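Search this board Advanced search Log in

Board index > Theater > Sound, Captions & Access

Relaxed performance of "Claltlow": how far to cut the sound peaks?

omaly
We have one relaxed performance of Claltlow in August. The play follows an autistic man through his last year of school, and the sound design uses sharp peaks to put the audience inside his hearing. The director (Rhiannon Bowen) wants the peaks kept at full level at every performance, relaxed one included. I run sound and I think the train cue has to come down. Has anyone mixed a second version of a show like this?

murin_o
Yes, for a show at the Zedura. Save a separate show file. Do not ride the master fader by hand, because the dialogue drops with it. Put every effect on its own group, limit that group, and leave the speech group alone. Check the result from the worst seat in the house.

rhiannon.b
Director here. My objection is narrower than stated above. The train cue is the point where the family stops understanding him. If it is soft, the scene reads as an ordinary argument. I would accept a slower attack at the same level.

omaly
A slower attack at the same level is still the same level. The sudden start is one problem and the loudness is another. I can fix the first without touching the second, but then we should print the cue in the pre-show guide with its place in the act.
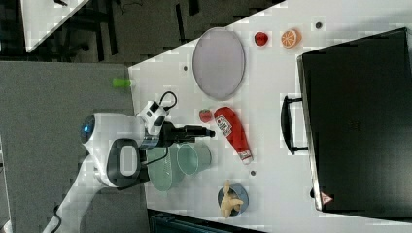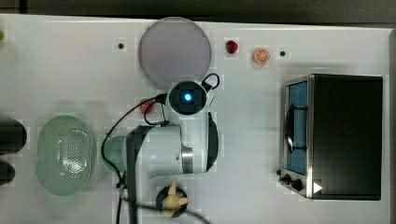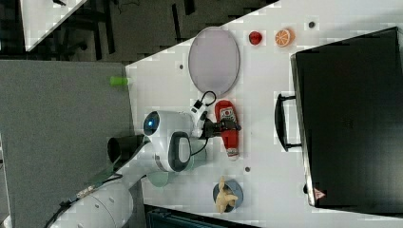
Ľubomír Doležal: Print it either way. Our guide for a similar piece listed each loud cue by the line spoken just before it, and people used it. Page numbers are useless to an audience. I disagree with Oldřich on limiting, though. A hard limiter on a train recording sounds like a fault. Re-export the file with less high end and leave the dynamics in.

murin_o
It sounds like a fault if the release time is too short. Lengthen it. But filtering first is reasonable, and I would do both.

rhiannon.b
Filtering I can live with. Can I hear it against the original before we decide?

omaly
Both versions will be loaded for the tech run. I will set them as two cues so you can switch between them from the same line. House lights stay at 20 percent throughout for the relaxed show, and the strobe is out. I take it that part is agreed.

rhiannon.b
Strobe out, agreed. House lights at 20 washes out the projection in the classroom scene. I would like them lower there.

Ľubomír Doležal: Changing the house level in mid-act defeats the purpose. Raise the projector output or move the scene downstage.

Filed under: Sound design, Relaxed performances, Plays about autism

3 comments from readers

Čierny: Warn the cast too. Ours were thrown when the cue they listened for came in softer.

Rututetti: Which limiter settings did you end up with, Oldřich? "Lengthen it" covers a lot of ground.

Otakar Malý: The guide draft is done, with cues listed by line. I left the train entry blank until the tech run.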